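# Jornska: Notizen zu Rollen, Röhren und anderem Zylinderkram

Lesezeit: 2 Minuten
Zuletzt aktualisiert: 10/2/20
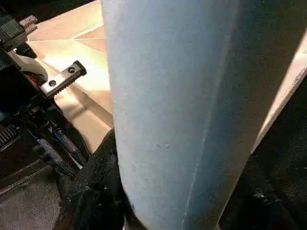

*Der blassblaue Zylinder, matt, mit heller Naht, die schräg nach unten läuft.*

Hallo und willkommen in meinem kleinen Ordner! Ich sammle in Jornska alles, was ungefähr zylindrisch ist und in einer Wohnung oder Werkstatt herumsteht: Versandröhren, Dosen, Becher, Lampenschirme, Garnrollen. Angefangen habe ich im August, weil ich beim Aufräumen ständig vor der Frage stand, in welche Kiste so ein Ding gehört (und ja, die Kiste »Sonstiges« war irgendwann voll). Inzwischen sind es 325 Einträge, 177 davon mit Bild. Der Rest kommt noch, versprochen!

## Was in einem Eintrag steht

Ich halte es schlicht, eine Zeile pro Gegenstand:

- `form`: gerade, verjüngt oder bauchig
- `farbe`: so, wie ich sie im Alltag nennen würde
- `oberflaeche`: matt, glänzend, gerippt usw.
- `naht`: ja, nein, unklar
- `notiz`: alles, was mir sonst auffällt

Für den blauen oben sieht das so aus:

 form: verjüngt (nach unten schmaler)
 farbe: blassblau
 oberflaeche: matt, leicht strukturiert
 naht: ja
 notiz: zwei winzige Erhebungen knapp unter der Mitte

Beim Material habe ich lange überlegt. Die Oberfläche wirkt ein bisschen kreidig oder filzig, und darauf festlegen wollte ich mich nicht. Deshalb gibt es kein Feld `material`, das landet bei mir in der Notiz, gern mit Fragezeichen. Hema Annamalai findet das schlampig, ich finde es praktisch :)

## Farben, ein leidiges Thema

Blassblau war schon der dritte Anlauf. Links ist der Zylinder so hell, dass man fast Weißblau schreiben möchte, nach rechts wird er richtig schieferblau. Meine Regel ist jetzt: Grundton eintragen, Schatten ignorieren. Wer mag, schreibt den Verlauf in die Notiz. Manikandan Rajan hat die alten Einträge aus Gindari danach noch einmal durchgesehen, und da sind doch einige Grautöne wieder blau geworden. Danke dafür!

## Nähte

`naht: ja` heißt nur, dass eine Linie zu sehen ist, die nach Stoß oder Überlappung aussieht. Ob geklebt, genäht oder gesteckt, frage ich gar nicht erst ab. Schräge Linien zählen genauso wie gerade.

## Bekannte Macken

- 6 Einträge sind doppelt, ich weiß, welche, und komme nicht dazu
- Größen fehlen komplett (mein Maßband liegt in Hjaltested)
- »verjüngt« und »bauchig« gehen bei Vasen durcheinander
- die Notizen sind mal ein Wort, mal ein halber Roman

## Mitmachen

Schickt mir gern eure eigenen Zylinder, am liebsten als Zeile im Format von oben. Bitte ein Gegenstand pro Zeile und die Notiz unter 200 Zeichen, sonst zerschießt es mir die Tabelle. Fragen zur Sortierung beantwortet auch Lavanya Raju, die hat die Kistenliste angelegt und kennt sie besser als ich. Als Nächstes sind die Deckel dran, die liegen noch alle in einer Tüte.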